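Leltlow双臂示教套件试用：遥操作可用，手部重定向仍需自己调

文/Hala Darwish

Leltlow是Plernley推出的一套示教硬件，面向已经有双臂机器人和多指手、缺一套采集前端的团队。套件包括一对穿戴式主端臂架、一副数据手套、一个双踏板脚踏、一台采集主机，以及录制软件Karam。从端设备不含在内。厂家给出的接口支持位置透传和关节映射两种方式，另有一个拖动示教模式，由操作者直接扶着从端手臂走轨迹，软件只负责记录。

试用周期2周，从端为实验室自有的双臂平台，左右各装一只多指手。任务选的是双杯倾倒：一手持杯，另一手持装有颗粒料的透明塑料杯，把料倒过去，再放回桌面。这个任务对示教前端的要求比较集中。杯壁薄，握力过大会变形，握力不足会在倾斜时打滑；两只杯口需要在空中对准，左右臂的相对位姿误差直接表现为撒料；倾倒末段手腕转角大，容易碰到关节限位。抓取方块一类的任务测不出这些问题，所以没有做。

安装

臂架采用背负式结构，肩宽和上臂长度可调，调节处有刻度，但没有编号锁定。换一名操作者，刻度要重新对，记在本子上即可。前臂托的绑带偏窄，长时间佩戴后有压痕。臂架关节的阻尼出厂偏大，可以用随附的内六角扳手放松，说明书里这一节只有一张示意图，没有给出力矩值。放得过松时，操作者停手后主端会缓慢下沉，从端跟着下沉，录出来的静止段不是平的。最后肩部保留了较大阻尼，肘以下放松。

采集主机的供电和网络都从背面走，风扇声可以接受。主机到从端控制器走有线网络，时间同步由主机发起。接入从端花的时间主要在写关节描述文件上：Karam读取标准格式的模型，但对多指手的耦合关节支持不完整，被动关节要手工标注，漏标一个，手套数据就会把两个指节当成独立自由度处理，手指轨迹出现抖动，界面上没有报错。Bilal Fakhoury花了一个下午找到这个问题，改完描述文件后抖动消失。建议Plernley在导入时加一步校验。

手套校准按屏幕提示做张开、握拳、逐指对拇指几个动作，过程不长。校准文件按操作者保存，但摘下手套再戴上后，拇指根部的零点会漂，同一份文件不能直接沿用。实际做法是每次戴上都重新校准，不用旧文件。

遥操作模式

脚踏左侧是离合，右侧是录制。踩下离合后主从断开，操作者可以调整姿势，松开后按相对位移重新接合。这个设计是对的，倾倒末段手腕转不过去时可以分两次完成。问题在于离合没有区分左右，踩下去两侧同时断开。双杯任务里经常需要左臂保持不动、右臂重新找位置，统一离合下左臂也停在断开瞬间的位姿，接合时如果操作者左手已经偏了，后续映射带着偏差走，对口位置要重新找。Karam的设置里有单侧锁定选项，但只能用鼠标点，戴着手套操作不便。希望后续固件把它分配到踏板的双击动作上。

延迟方面，主端动作到从端关节开始响应，实测80毫秒，测量方法是在主端臂架和从端手腕上各固定一个惯性传感器，取阶跃动作的起始沿之差。这个数值包含从端控制器自身的滤波，换一套从端结果会不同。对倾倒来说可以接受，操作者会自然放慢。对需要在接触瞬间修正的动作，例如两杯轻碰后立刻退开，能感觉到滞后。

位置比例可调。按原始比例映射，操作者的小幅抖动会完整传到从端，杯口相对晃动明显。把平移比例调低后对口容易很多，代价是大范围移动要多次离合。Karam允许设两组比例并用快捷键切换，但切换瞬间没有过渡，从端会有一个小的速度跳变。录制中切换比例的数据，后来都做了剔除。

手部重定向是整套软件里最弱的一环。默认算法优先匹配指尖位置，操作者做握杯动作时，拇指和食指先到位，其余手指因为从端手型比例不同，停在离杯壁还有一段距离的地方。结果是两指夹持，杯子在倾斜时绕夹持轴转动。改用关节角映射后包络较好，但拇指对掌角度又不够。最终方案是拇指用指尖匹配，其余手指用关节角，权重写在一个文本配置文件里，界面上没有入口。文档提到可以混合，没有给出参数范围，只能试。

手套没有力反馈，只在指尖有振动提示，触发源是从端的电机电流。电流阈值设低了，手指自由运动时也会振；设高了，薄杯已经被捏变形才振。对硬质物体，这个提示有用，对塑料杯基本没有参考意义，操作者主要靠看杯壁形变判断握力。

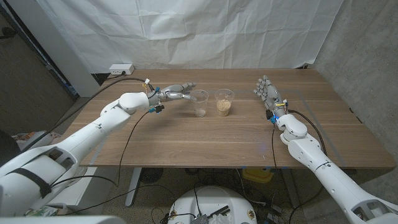
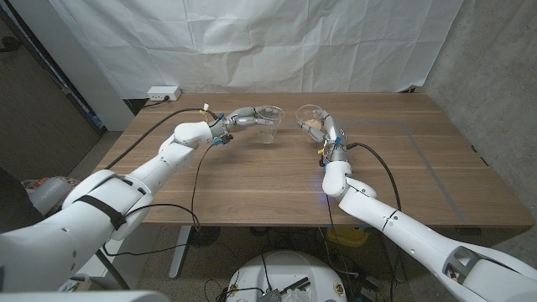 Pitmont，2023年12月

双杯任务的操作流程固定如下：手从侧面接近杯身，合拢，抬起，两杯在桌面中部上方靠拢，右手倾斜，左手杯略倾配合接料，最后分别放回。桌面上的浅色线框用来标记区域，摆放位置在一定范围内随机，不追求每次一致。透明杯给视觉带来的麻烦在预料之内，杯口边缘在部分角度下几乎看不出来，操作者对口时常以颗粒料的位置和杯沿反光作参照。Joelle Matar的习惯是先让两只杯口贴近再开始倾斜，Bilal习惯边靠近边倾斜，前者耗时较长，撒料较少。两种风格混在一个数据集里，对后续训练的影响需要单独评估，本文不展开。

手腕走线值得单独提一句。我们的平台上线缆从腕部外侧引出，经过桌面再往下走，遥操作时手腕大角度翻转，线缆会扫到桌上的东西。Leltlow的软件里可以设虚拟墙限制末端活动范围，但只对末端坐标系的一个点生效，不能给线缆留包络。我们把虚拟墙往内收了一圈，算是折中，损失了一部分桌面边缘的可用区域。使用内走线手臂的读者可以略过这一条。

拖动示教模式

拖动模式下，从端手臂切到重力补偿，操作者扶住小臂和腕部移动，手指开合由踏板或手套触发。优点是轨迹平滑，操作者能直接感到碰撞，不存在主从延迟。单臂任务里效率高于遥操作，新手几分钟就能录出可用的轨迹。

放到双杯任务上，缺点同样直接。一个人两只手分别扶两条手臂，手指就没有办法同时控制，手套戴着也使不上。试过由一人扶臂、另一人戴手套控制手指，两人配合需要口令，节奏拖得很长。另外操作者的身体和手臂进入头部相机视野，遮挡杯子，录下来的图像与机器人自主执行时的图像不一致。Karam提供了回放重录功能：先拖动录一遍关节轨迹，人退开，机器人按轨迹重放，同时采图像。对方块类物体没有问题，对装了颗粒料的杯子，重放前必须把物体复位到与拖动时相同的位置，手工复位误差足以让手指把杯沿碰歪。

因此双杯数据全部用遥操作采集。拖动模式只用来标定几个固定位姿，例如起始位和放杯高度，这部分体验很好，存点和命名都顺手。

录制与数据

Karam的录制界面比较克制，一屏显示各路相机、关节曲线和踏板状态。每条示教结束后弹出保留、丢弃、待定的选择，可以用踏板确认，手不用离开手套。丢弃的数据并不立即删除，进回收目录，磁盘占用要留意。

数据格式是一个压缩容器加一份元信息文本，导出脚本可以转成常见的训练格式。时间戳按主机时钟统一，图像和关节数据在导出时做最近邻对齐，没有插值选项。抽查若干条，图像相对关节有固定偏移，量不大，但对倾倒这种末段变化快的动作会有影响。厂家支持人员Samer Twal回信确认这个偏移来自相机驱动的缓冲，给了一个可手填的补偿参数。填入后曲线与图像能对上。回信速度不慢，不过这个参数应该写进文档。

试用期内共保留约400条双杯示教。丢弃的主要原因依次为：握杯后打滑、倾倒时对口偏差、手套零点漂移导致手指无法完全张开、放杯时碰倒另一只杯。网络中断出现过，软件会把当前这条标记为不完整并停止录制，从端保持原位，行为符合预期。有一次主机在写盘时卡住，界面无响应，重启后该条数据丢失，之前的没有受影响，未能复现。

质量检查工具只能按时长、关节速度和踏板事件筛选，不能按图像内容筛选。撒料这类问题只能人工看回放。回放器支持倍速和逐帧，但不能跳到踏板事件处，看多了很费时间。我们写了一个小脚本读取元信息里的事件时间，单独开播放器查看。

安全相关

急停接在采集主机上，同时切断主端使能和从端指令，从端是否抱闸取决于自身。急停解除后需要重新接合，位姿差超过设定值时软件拒绝接合，要求操作者先把主端对到从端附近。这项保护不要关闭。界面上会显示一个半透明的主端骨架供对位，深度方向不容易看准，可切到侧视图。

速度上限默认值保守，双杯任务用默认值即可。把上限提高后，抬杯阶段确实快一些，颗粒料在杯里晃动也更明显，得不偿失。

人员与疲劳

背负臂架的重量集中在腰部，站姿操作时还好，坐姿会顶到椅背。Kaede Uchida身高较低，肩宽调到最小仍有松动，右侧主端的肘部转轴与本人肘关节不重合，前臂旋转时耦合出多余的平移。她改用关节映射模式后问题减轻，但对口动作的直观性下降。套件目前只有一种尺寸，采购前应让实际操作者试穿。

连续录制时，精度下降先出现在手腕，后出现在手指。排班上以更换操作者为主，不建议靠延长休息来撑单人产量，重新校准手套的时间要算进去。

与自制方案的对比

实验室三月曾用消费级手柄加自写驱动搭过一套遥操作，末端位姿跟踪够用，手指只能用扳机控制开合比例。那套方案抓方块、推抽屉都没有障碍，握薄杯时各手指同步合拢，没有办法单独调拇指，杯子常被推歪。Leltlow在这一点上的提升明确：操作者可以先放好拇指，再合其余手指。手臂部分两者差距没有预期的大，手柄方案在小范围精细移动时甚至更轻松，毕竟手上没有额外重量。如果从端是平行夹爪，没有必要买这套。

软件方面，自制方案的时间同步和数据管理一直是短板，Karam在这里省下的工作量可观。套件允许只买软件授权，配自有主端使用，我们没有测试这种组合。

小结表（文字版）

安装与接入：中等。耦合关节需手工标注，导入无校验。
手臂跟踪：良好。统一离合在双臂任务中不便。
手指映射：默认参数不适合包络抓握，混合配置后可用。
触觉提示：对薄壁物体参考价值低。
拖动示教：适合单臂和存点，双臂加多指手时不实用。
录制软件：稳定，图像偏移需手填补偿，回放工具简单。
穿戴：单一尺寸，身高较低者不易贴合。

适用对象是多指手双臂平台，且团队里至少有一人能改配置文件和模型描述。期待开箱即用的用户会在手部重定向上卡住。试用机已退回Plernley，混合映射的配置文件留在实验室内部仓库，等下一版固件到手后会用同样的双杯任务再测一遍，重点看离合分侧和导入校验有没有改。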